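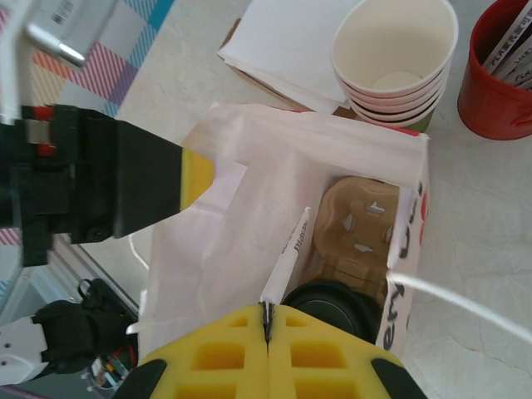
Is shipping a suitcase ahead for a long stay ever worth it?

Asked by Yasaman Rahimi in Long Trips and Slow Travel

We're going away in November for most of the winter, two flights and then a long bus ride, and my husband has decided he's too old to drag a big suitcase through a bus station. He found a company called Surkau that picks up your bag at home and delivers it to where you're staying. They quoted us $208 each way for one bag up to 23 kilos.

My first reaction was that this is a lot of money to move sweaters. The website is full of smiling people walking through airports with nothing in their hands, and not one word that I could find about what happens at customs, or what happens if the landlord isn't home. The reviews are all five stars and all sound like the same person wrote them. When I called, the man was very nice and told me delivery takes "usually 6 business days," and when I asked what unusually looks like he said he'd have to check and call me back. That was Sunday. No call.

Has anyone used them, or something like them, for a stay of more than a month? Did the bag get there before you did? I'd also like to hear from people who decided against it. The airline would charge us much less for the same bag, so what we'd be paying for is the bus station.

3 answers

Orlando Taipe

I've used a service like this twice (a different one, Fladel) and I would not do it a third time. First trip was fine. Second trip the bag sat in a customs warehouse for 13 days while I got emails asking for a more detailed list of contents. I had written "used clothing" and they wanted every item with a value next to it. What is the value of a ten-year-old bathrobe? I put one dollar and they wrote back asking if I was sure.

Things I'd get in writing before you pay anything:

Who is the importer on the paperwork, you or them. If it's you, then you deal with customs, whatever the brochure says.

What "door to door" means at the far end. For me it meant a depot on the edge of town, open mornings only, because my street was outside the delivery zone. I had typed the address into their form when I booked and the form took it without a peep.

What the insurance leaves out. Mine left out anything with a battery, anything "fragile" (their word, no definition) and damage to the suitcase itself.
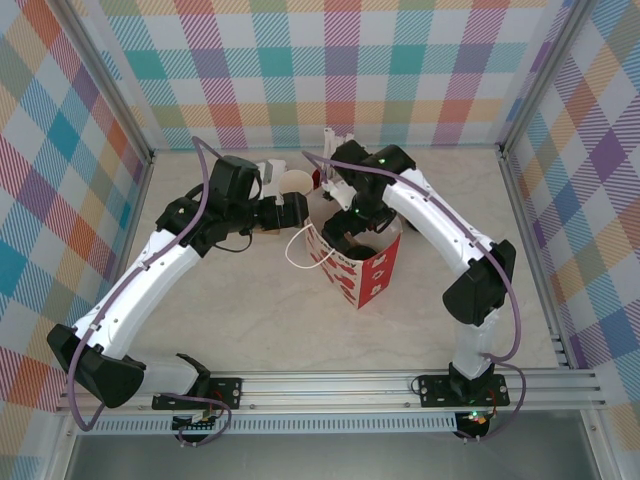
The bag you send matters too, and the blog advice on that is mostly nonsense. Everybody says to buy a good hard case. A depot is wall-to-wall good hard cases, nearly all of them black or gray, and a ribbon on the handle comes off at the first conveyor. I'd put mine in a sewn cover made of something like the multicolored plaid on those walls, as loud as you can stand. A tired clerk can find that from the doorway when you describe it over the phone in bad Spanish. It won't make the company any more honest, but it costs less than their "priority tracking," which in my case told me the bag was "in progress" for the entire time it was stuck.

Anyway, my vote is to check the bag on the plane and take a cab past the bus station. 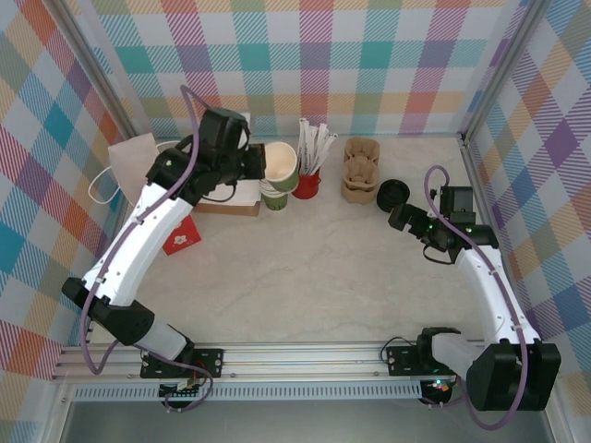

Plaid walls and a pale marbled tabletop

Saeed Karimi

Used Surkau last winter, no problems, bag was there when I arrived. Would use again.

Comment from Forough Mousavi: Which country was this to? And was it the same price going home? I was quoted one number going out and a much bigger one coming back.

Comment from Saeed Karimi: Same country, I only moved coasts. Haven't shipped it back yet, I left it there.

Comment from Yasaman Rahimi: So no customs at all, then. OK. Thanks anyway.

Saeed Babaei

I'd ask a different question: what is in the suitcase? We go to the same town every year and every year we carried too much. Now we take small bags and buy a heavy sweater and a blanket when we get there, from the Durero market, and leave them with the landlady in spring. It comes to a lot less than $208, and that's before you count the return trip.

I know people will say you can't find decent shoes in your size or your own brand of whatever. Maybe. I heard that for years from my own wife and she now travels with a backpack. Medicine goes in your hand luggage no matter what, please don't ship it with anybody.

If your husband really won't budge, call Surkau again and ask for the terms for your exact route as a document. If they send you a link to the home page, you have your answer.

Comment from Yasaman Rahimi: They sent me a link to the home page.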